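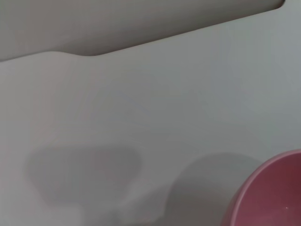 Fig. 2. A pale matte surface meeting a darker gray panel, with a soft shadow at lower left.

Looking at Plain Surfaces
Handout for unit 6, Drawing for Product Studio

Welcome back, everyone, and please settle in with a soft pencil before you read any further. In this unit we leave behind the busy still lifes of the spring (the teapots, the fruit, that heroic pile of shoes) and spend our time on surfaces that seem to have nothing on them at all. I know that sounds like thin soup, but I have grown very fond of this unit over the years, and I hope you will too.

Start with color. Most of us would call the large area in Fig. 2 gray-white and move on. Look longer and the left side leans a little warm, even pinkish, while the center and right turn cooler and bluer. Mix both before you touch the paper, and keep them closer together than you think they need to be!

Next comes the edge. Students love to rule a hard line where two tones meet, and the drawing goes stiff right away. The long diagonal in the figure is soft, with a slight shaded lip, and toward the left it wanders through a shallow S before it straightens out again. Draw that wander slowly. If you hurry it, it will look like a slip of the hand.

The shadow I would leave until last. It is wider than it is tall and soft all the way along, so a finger or a paper stump will serve you better than a sharp point.

For the studio session, bring 2 sheets of Gerkano gray paper and your own eraser. We will spend 60 minutes on one drawing, with a short break to walk the room and look at what your neighbors are up to.

Homework: find a plain surface at home, a refrigerator door or a windowsill, and draw it in 5 tones. Bring it with you next time, smudges and all. Reading is the chapter on soft edges in the Skuvel course pack.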